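July 2026
By Afaf Sfeir
5 comments | 9 shares

Setting up a table for a two-arm build

We put our pair of arms together in the shared workshop over the winter and have been moving things around ever since. A few tips that have saved us time.

Put a dark mat on the table before anything else. Light wood throws glare under a desk lamp, and hard dishes slide on it. Tape the back corners of the mat and leave the front free so you can lift it to sweep.

Practice on kitchen things. A lidded plastic cup is a good first object for the gripper, and a shallow bowl can wait on the other side until the cup goes well. Start with the cup empty. Add water later, a little at a time.

Run the cables along the arm and leave slack at the wrist. Ours were too tight in February and pulled a connector loose – two evenings gone. Turn the wrist by hand through its full range with the power off, then tie the cable down. 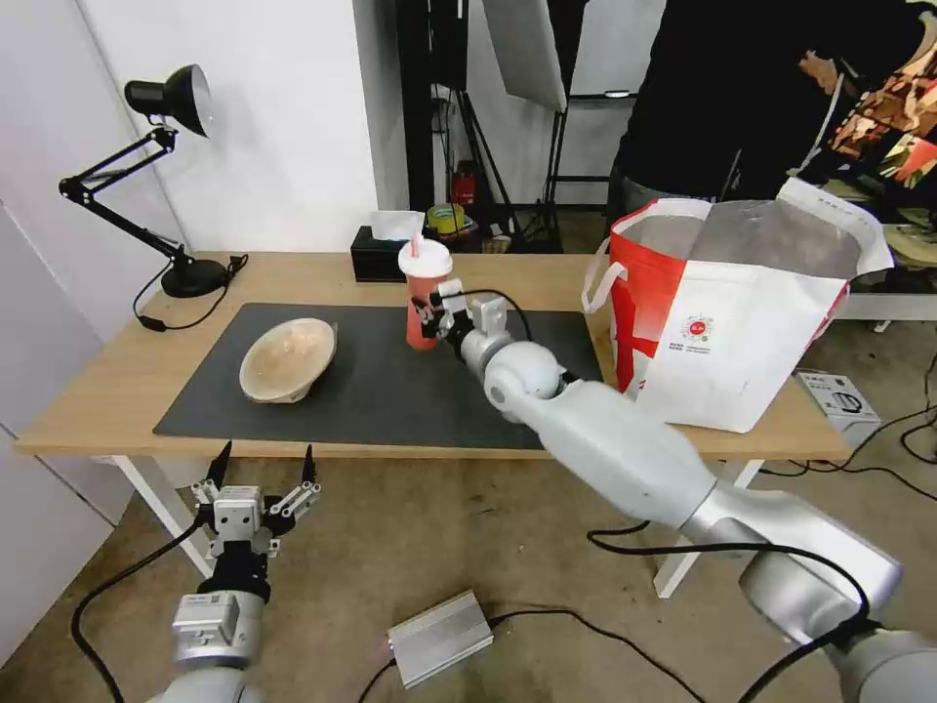 Ambrose wrote in to say that hook-and-loop straps beat zip ties for this, as you will be redoing the cables every week at first and cutting zip ties near a wire is asking for trouble. He puts one strap on each side of a joint and none on the joint itself.

I have switched to straps since. Buy a pack of seven or more, and label both ends of every cable while you have it off. Wipe the gripper fingers with a damp cloth at the end of the day – dust makes them slip.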